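Medudmont Exposure Log, README

Version of 18 November 2020

What it is

Medudmont is a set of exposure readings taken with the Brurnis battery strobe, a pack-and-head kit for location work. There are 455 rows in the main table. Each row is one flash at one power setting, read with an incident meter two meters from the head. I started it after the printed spec sheet and my own meter stopped agreeing, and I still don't think either one should be trusted alone.

If you want a buying guide, look elsewhere. The log can't tell you whether the kit is any good, and I'd be wary of a spreadsheet that claimed to.

Files

readings.csv – the main table
repeats.csv – 200 flashes fired at a single setting, to see how much the output drifts
packs.txt – battery labels and firmware versions, as far as I could read them
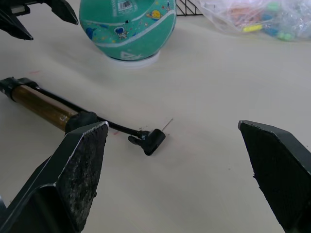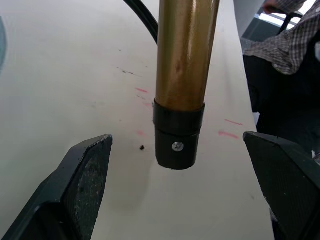

Columns in readings.csv

power: the number on the dial. It is in stops, or so the manual says. Going from 5 to 6 should double the light. In this table it often doesn't, and the gap gets worse near the bottom of the range.

f_read: the meter reading at ISO 100, to the nearest tenth of a stop. The second digit on my meter is mostly decoration, so don't build anything on it.

recycle_s: seconds from flash to ready beep, by stopwatch. The beep comes early on pack B. I left the values as timed.

reflector: S for standard, W for wide, N for bare tube. Rows with a blank were logged before I thought to write it down. Please don't fill them in by guessing from f_read.

temp: room temperature. Cold rows are missing, so the table has nothing to say about winter use, whatever the Son import script prints in its summary.

Known problems

The "3,000 flashes per charge" figure that goes with this kit is not tested here. I got more than 200 at full power before pack A quit, once, and one run proves very little.

Color temperature was measured in March with a borrowed meter and then again with a different one. The two sets disagree by enough that I pulled both. A column named kelvin still turns up in old copies; delete it.

Flash duration is not included. I've seen people work it out from power and recycle time. That math is wrong, and I'd rather have no column than that one.

Rows 1 to 60 used the old mounting bracket, which let the head tilt forward. Some readings there may be low by a third of a stop. I have flagged them – not fixed them.

Use

Free to copy and change. If you publish a chart from it, say which reflector you used and whether you kept the flagged rows. Corrections are welcome if they come with readings. A link to the spec sheet is not a correction.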